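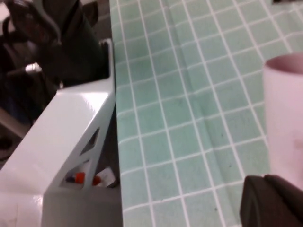 Search this list Go Advanced

Re: [home-machines] Can it clear a table yet?
Posted in January by Eusebio Lozano

On the Bollbridge question, Kuusisto wrote:

> They say the arm does 53 chores. My sister has a teenager who
> does 5, and he eats. Would anyone here let one loose in a
> kitchen? I don't want the brochure answer.

I would, if I could stay in the room and had nothing planned for the evening.

Clearing cups is a fair test, as chores go. A paper cup weighs next to nothing and gives when you squeeze it, so the machine has to be gentle, and gentle costs money. Ostari wants 3,269 for its gripper, without the arm. You can buy a lot of paper cups for that, and a bin.

My own short list, for a table with a mint-green tile-pattern cover:

1. The cup. Pick it up without crushing it. Most arms I've read about can do this now, given a patient owner.

2. The crumbs. Small dark specks next to a cup are a job for a damp cloth, and two blunt fingers are no cloth. Then there's the crease in the cover – you or I would smooth it with the side of a hand and never remember doing it.

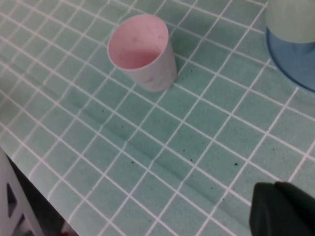 3. Knowing when to stop. My aunt never managed this one either. Is the cup finished with, or has its owner gone to answer the door? I'd pay 2,000 for a machine that asked.

So, Kuusisto, keep the teenager for now. Zidano promises a new wiping tool by spring, but it promised that last spring as well.

Eusebio

Contact the list owner | © home-machines list | Back to top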